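4.3 Fehlgriffe und verlorene Objekte auf gemusterter Unterlage

In den Vorversuchen auf einfarbiger Tischfläche traten kaum Ausfälle auf. Erst mit dem Wechsel auf die bedruckte Stoffunterlage häuften sich Episoden, in denen die Steuerung das Ablegen des Holzklotzes als erfolgt meldete, obwohl der Klotz noch zwischen den Fingern saß. Der umgekehrte Fall kam ebenfalls vor: Der Greifer schloss neben dem Objekt, und der Zustandsschätzer gab trotzdem »gegriffen« aus. Beide Fälle werden im Folgenden als Zustandsfehler bezeichnet. Kollisionen und Abbrüche durch die Kraftüberwachung sind davon getrennt und werden in Abschnitt 4.4 behandelt.

Ausgewertet wurden 100 Episoden mit dem Zustandsschätzer Nakura in der Grundkonfiguration. Als Eingang dient allein das Bild der Handgelenkkamera; die Fingerstellung wird zwar protokolliert, fließt in dieser Konfiguration aber nicht in die Entscheidung ein. In 16 Episoden lag ein Zustandsfehler vor. Abbildung 7 zeigt die Handgelenkansicht mit dem kleinen hellen Holzklotz zwischen den Fingern vor der Kalligrafie.

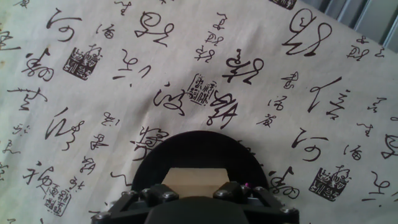

Die Fehler verteilen sich ungleich auf die beiden Richtungen. In 10 Episoden wurde ein gehaltener Klotz als abgelegt gewertet, in den übrigen ein leerer Greifer als beladen. Für den Betrieb ist die erste Gruppe die unangenehmere. Nach der Meldung »abgelegt« fährt der Arm ohne Rücksicht auf ein mitgeführtes Objekt in die Ausgangslage, und zwar mit der höheren Verfahrgeschwindigkeit. In drei Episoden fiel der Klotz auf diesem Weg herunter, einmal davon außerhalb des abgesperrten Bereichs. Schäden entstanden nicht. Wir haben die Verfahrgeschwindigkeit danach für alle weiteren Läufe auf den Wert der Lastfahrt begrenzt.

Als Ursache kam zunächst ein Kalibrierfehler der Kamera in Betracht. Eine erneute Hand-Auge-Kalibrierung brachte jedoch keine messbare Änderung, ebenso wenig der Tausch des Kamerakabels. Aufschluss gaben erst die zwischengespeicherten Segmentierungsmasken. Nakura trennt Objekt und Hintergrund über die Kontur und vergleicht deren Verlauf über mehrere aufeinanderfolgende Bilder. Liegt die Kante des Klotzes auf einem kräftigen Pinselstrich, so wird der Strich der Kontur zugeschlagen. Die Maske zerfällt dann in mehrere Teile oder wächst entlang des Schriftzeichens aus dem Objekt heraus. Beim Anheben bleibt der zugeschlagene Teil am Ort, und der Schätzer schließt daraus, dass auch der Klotz liegen geblieben ist.

Ähnlich wirken die quadratischen Siegelabdrücke. Sie besitzen einen geschlossenen Umriss mit annähernd rechten Winkeln und kommen damit der gelernten Objektform näher als jedes Schriftzeichen. Mehrere Fehler der zweiten Gruppe gehen darauf zurück, dass ein Siegel dicht vor den geschlossenen Fingern als Klotz gewertet wurde. Verfärbungen und Falten des Tuchs verändern den Kontrast zusätzlich, ließen sich in den Masken aber keinem einzelnen Ausfall sicher zuordnen.

Zum Vergleich wurde das Verfahren Bosmont auf denselben Aufzeichnungen gerechnet. Es verzichtet auf eine Kontur und schätzt den Greifzustand aus der Relativbewegung zwischen Fingern und Bildinhalt. Zustandsfehler der zweiten Gruppe traten damit nicht mehr auf. Dafür reagiert Bosmont träge, wenn der Arm steht, und entscheidet in den ersten Bildern nach dem Schließen oft gar nicht. Kritisch bleibt die Phase, in der der Klotz bereits gefasst ist, aber noch am Tuch anliegt (Abbildung 8). Bewegt sich der Stoff mit, fehlt die Relativbewegung, auf die sich das Verfahren stützt.

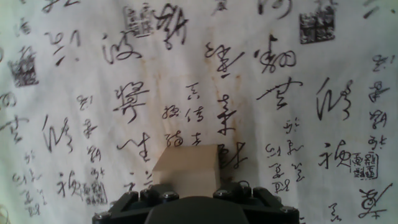

4.4 Kollisionen und Abbrüche durch die Kraftüberwachung

Die Kraftüberwachung brach Läufe überwiegend beim Absenken ab. Die Schwelle war für die einfarbige Tischfläche eingestellt worden und wurde beim Wechsel der Unterlage nicht angepasst. Da der Stoff Falten wirft, liegt die Kontakthöhe nicht an jeder Stelle gleich, und der Greifer setzt stellenweise früher auf als geplant. Für die Läufe in Abschnitt 5 wurde die Anfahrhöhe deshalb angehoben und die letzte Teilstrecke kraftgeregelt gefahren.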